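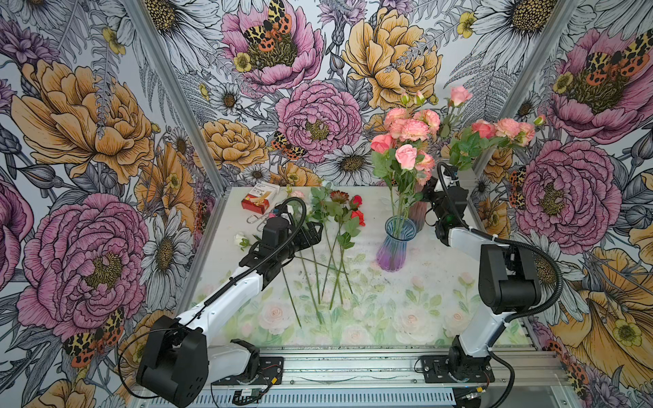
Two vases, one pile of fake flowers, help me not make a mess of this

petalpusher_3919
OK so I have the vases I want and I have the flowers I want and I still can't get them to look like anything. The big one is that fluted glass that goes from blue at the top down to violet-pink, and the other is a pink one I've had forever. Flowers are all artificial – pink roses, carnations in a couple of pinks, and then some reds I threw in the cart at the last minute. The walls have that huge peony wallpaper with the moths, and the table has a rose print too, so everything is already very... floral.

Questions: do I put the reds in with the pinks or leave them out? And do both vases get flowers or does one stay empty?

mossandmortar
First off, I love that wallpaper! Is it the Hekinby one? I had a sample of theirs taped up in my hallway from February until my sister made me take it down.

On the reds, I'd leave them out. You've got a soft pink thing going and a red rose in the middle of it is going to be the only thing anybody looks at. Put them in a bud vase in another room.

stemcounter
Gonna disagree with mossandmortar (sorry!). All pink against pink peonies against a pink rose tabletop and the whole bouquet is going to vanish. I'd want one dark flower in there, low down, a bit off to one side. Not the bright red ones, the really dark one if you've got one. It gives your eye somewhere to land.

petalpusher_3919
It's the Hekinby, yes, good eye! And I do have a dark one, it's kind of rusty when the light hits it. I hadn't thought about using just that.

glasshouse_gal
Can we talk about laying out before you start? When I did the tables for my cousin's shower I just grabbed stems and shoved them in and had to pull it all apart twice. Now I lay everything flat first, heads all pointing the same way, stems toward me, so I can see what I've got. Then I pick up one at a time.

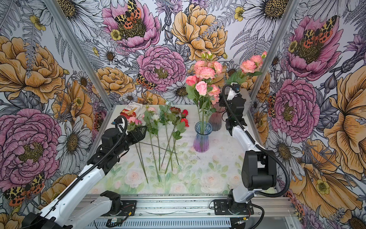

I also put the tallest roses in first and let the carnations fill in around them. Fake carnations are great for that because the heads are so ruffly, they hide every gap. If you start with the carnations you end up poking rose stems through them and everything shifts.

mossandmortar
Huh, I do carnations first and always have. They make a sort of collar and then the roses stand up in it. I guess with real flowers you can cut and re-cut, and with fake ones the wire fights you more.

glasshouse_gal
Yeah, the wire is the whole problem. Bend it before it goes in the vase, not after.

oldtrellis
Long-time lurker here. Has anyone had luck with the Stollness stems? I bought a 200 pack of their mini carnations for a craft fair and the heads kept popping off. I ended up going down the whole pile with a glue gun in front of the TV, 200 little dabs of glue, never again. The Pillay ones cost more but they stayed on.

stemcounter
Pillay roses yes, Pillay greenery no. The leaves looked like lettuce to me.

petalpusher_3919
Haha, mine are a mix, I honestly couldn't tell you which came from where anymore. No heads off so far.

Back to the vases – my worry with the fluted one is that you can see the stems right through the glass. With real flowers that's pretty. With fake ones I'm not sure, they're all so green.

glasshouse_gal
I think you get away with it in that vase. The ribs break up the lines and the color does a lot of the work, especially down in the pink and purple part. In plain clear glass I'd be adding pebbles or something.
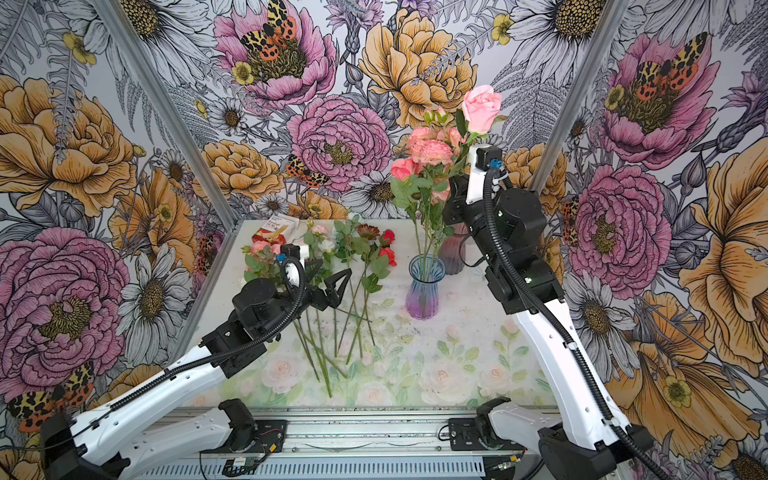
What I would do is keep the stems long and let one pink rose stand taller than everything else, off center. People chop them all to the same height and it comes out looking like a cupcake. Leave a few leaves on right under the bloom too, it looks more like something that grew.

mossandmortar
Agree on the height thing 100%. And if you're using both vases, don't make them twins. Let the second one lean out to the side a little.

stemcounter
I'm still voting for five flowers in the small vase, tops. It's a little vase! You want to see some pink glass.

oldtrellis
What about the white flower, is that going in? I've got a soft spot for one white one mixed in with greenery.

petalpusher_3919
Undecided on the white. I tried it near the front and it looked like a fried egg, so it's back on the table with the reds for now. I'm going to do the tall rose idea next, and then see about the dark one. I'll probably change my mind by dinner.

mossandmortar
Team no red, final answer. But post it when you're done, I want to see how wrong I am.

14 replies | 23 likes | 2 shares

Recent threads
Storing artificial stems without crushing them
Flultholm ribbed vases – worth the price?
Moth wallpaper in a small room, yes or no
Getting dust off silk roses
What do you put in a vase that's too wide?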